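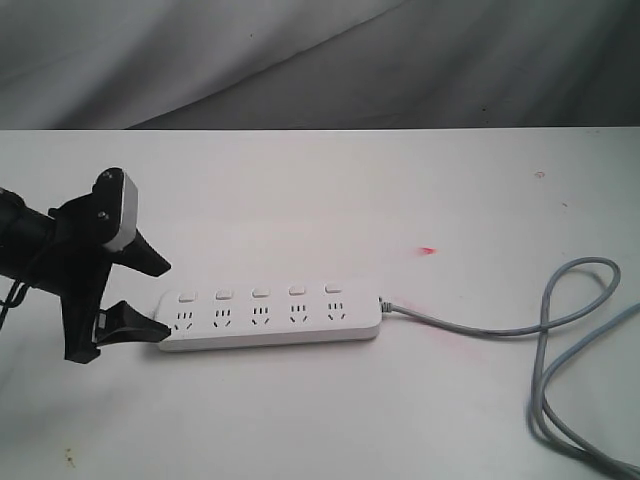 Skakdale Local History Society
Minutes of the December meeting, 7:30 p.m., upstairs room at the library

Present: 11 members. Apologies were taken as read.

1. Minutes of the last meeting
Approved with one change. The words "the society was delighted" under item 4 were struck out, as several members did not remember being delighted.

2. The Flullesthorpe bridge date
The chair reported that the town still wants to put up a plaque giving 1791 as the year the bridge was built. The secretary asked again where that date comes from. The answer was the church guidebook. The guidebook gives no source. The older edition of the guidebook gives no date at all.

It was pointed out that the stone everyone quotes is set in the wall of the mill, a good way downstream, and could have come from anywhere. One member said the date has been in print for so long that it must have something behind it. Others did not think that followed.

Agreed: the society will not put its name to the plaque until someone has looked at the county road accounts. Secretary to write to the town and say so politely.

3. Denar scanning offer
Denar has offered to scan the Moges letters and put them online. The quote is $800 for the lot, with "full searchable text." The member who handles the letters said most of them are hard to read even for people who have been at it for years, and asked how a searchable text would be made and who would check it. The brochure does not say. It also speaks of a collection of up to 1000 pages, and we have never had a page count we all believe.

A motion to accept the quote was made and failed for lack of a second. A second motion, to send Denar six of the worst letters and see what comes back, passed with one against.

4. Spring walk
Last year's leaflet claimed a Roman road between Skakdale and Moges. There was a long talk about this. The route will stay the same but the leaflet will say "old track" – the member who wrote the original asked for her objection to be noted, and it is.

5. Money
The balance was read out. The hall deposit from the summer has still not been returned, despite two letters and a promise.

6. Other business
A visitor asked if the society would look into the tunnel said to run from the inn to the church. The chair said we have been asked before and that every inn seems to have one. If the visitor can find anyone who has been inside it, we will put it on the agenda.

Meeting closed at 9:10 p.m. Next meeting in January, same room. Please bring your own cup.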